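Notebook, screening room and print workshop, Bukport
December 24, 2020

Half day. Heating off at the wall by two. Finished the inspection of the 35mm print of Nendari and started the notes for the January screening. Carrying on from Tuesday's page.

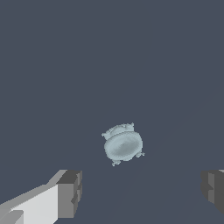
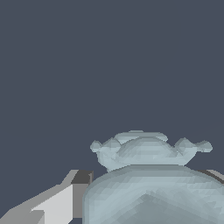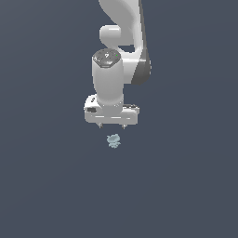
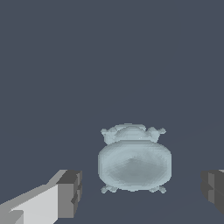
Four renders, all on the same plain dark ground.

Geum-ok Kong

Reel 1. Head leader replaced, old one bagged and labelled. Light scratches on the base side for the first 60 feet, then clean. Two cement splices near the changeover, both holding. I left them alone.

Reel 2. Worst of the set. Perforation damage on the soundtrack side from the ferry sequence onwards, repaired with tape by someone in a hurry. Took off the old tape and redid it, which used up most of the morning. One repair still feels thick going through the fingers. Man-sik wants to run it slowly on the bench before it goes anywhere near the projector and I agree.

Reel 3. No trouble. Colour has gone pink like the others but the night scenes stand up better than I expected. Vinegar strip reads low.

Reel 4. Running time is short against the sheet from Grostville. By the footage counter we are missing 40 feet, and I think it is the end of the market argument, where the cut to the stairs has always felt abrupt. Tae-yang remembers a longer version with the brother coming back for his coat. He saw it once, as a student, so I have put it down as a maybe. Need to ask Grostville whether their sheet was made from this print or copied from the negative record.

Reel 5. Measured twice. 1,602 feet both times. End title has a join through the last card, visible on screen but not bad enough to fix.

Sound: Ok-hee listened to reels 1 and 3 off the bench reader. Hiss throughout, some crackle at the joins, dialogue clear. She would like the level brought down a touch for the opening song. Not to be written on the can, put it on the cue sheet.

Subtitles: still two sets of files. The Shih translation is the better read but it was timed to the tape release, so it drifts from reel 2 on and will be out altogether after the gap in reel 4. Ju-won is retiming by reel instead of across the whole film. Reels 1 and 2 done. He has kept "uncle" for the ferryman, where the older set has "captain". I prefer "uncle". Check with Shih before we change anything else.

Programme note: cap is 400 words and mine is over. Cut the paragraph on the director's television work, keep the one on the location shooting. Don't call it a lost film. It was never lost, it just wasn't shown.

To do after the break:
Bench run of reel 2, Man-sik and me
Email Grostville about the reel 4 sheet
More splicing tape, we are on the last roll
Aperture plate for the old ratio, try the drawer under the rewind bench first
Ju-won to send reel 3 subtitles

Cans are back on the middle shelf, reel 2 on top with the yellow slip.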